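How Does a Musical Get Made?
Kids' Corner, by Jolán Hajdu

So you went to see a musical. People sang, people danced, somebody fell in a fountain and everybody clapped. Great! But where did it all come from? Quick tour, let's go.

First, the story

Someone has to make up what happens. In a musical the story and the talking bits are called the book, even though you can't borrow it from the library. The words to the songs are the lyrics. The tunes are the music. Sometimes one person does all of it. Mostly it's two or three people arguing over sandwiches.

Our local company, the Sandska Players, are doing one called Pleridik this summer. It's about a girl who runs a ferry and a town that has forgotten how to whistle. Ragnheiður Bundgaard wrote the songs. She wrote 21. Only 54 minutes of music fit in the show, so some had to go. Ouch.

Why do they sing instead of just talking?

Good question. Old theatre saying: when the feeling gets too big to talk, you sing. When it gets too big to sing, you dance. Try it at home. Say "I want a dog." Now sing it. Bigger, right?

Some kinds of songs to listen for:

The opening number. Tells you where you are and who lives there. Usually loud.
The "I want" song. The main character tells us their wish. Comes early.
The villain song. Often the most fun one, sorry heroes.
The reprise (say it ruh-PREEZ). A song you already heard comes back, shorter, and now it means something diffrent. Happy tune, sad words maybe.

Rehearsals

Six weeks for Pleridik. First everybody sits in chairs and reads it out loud. Then they learn the songs, then the dances, then where to stand. Working out where to stand is called blocking. Actors write it in their script in pencil. Always pencil. It changes.

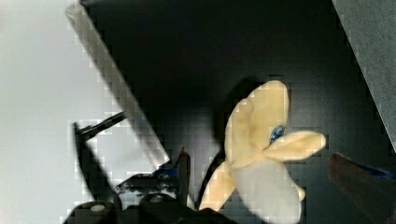 Light grey panel, black behind.

Then comes tech week. Long days. Lights, sound, costumes, all of it together for the first time. Lots of stopping. "Hold please!" means freeze where you are, even if your in the middle of a cartwheel.

Who is that in the dark?

Lots of people in a musical never get seen.

The stage manager calls the cues. A cue is a signal, like "lights go" or "curtain go". Wears a headset, usually has mints.
The musical director leads the band and helps the singers.
The choreographer makes up the dances.
The dresser helps with quick changes. A quick change can be super fast, whole outfit, hat too.
The band might sit in a pit, which is a low space in front of the stage. No pit at the Bognár Hall so ours plays from the side.

Opening night

The theatre holds 678 people when it's full. Before the show, don't say "good luck" to an actor. Superstition! Say "break a leg". Dancers have a diffrent one, ask a dancer.

And what do you do in the audience? Laugh if it's funny. Clap after songs if you want. Unwrap your lollies BEFORE the lights go down. Please.

Have a go

Pick something boring. Brushing teeth, finding a sock. Write four lines about it and make the last words of lines two and four rhyme. Hum a tune. Add a jump at the end. Now do it for your nan, and do the jump twice if she claps.

Next time: puppets, and how a voice gets thrown.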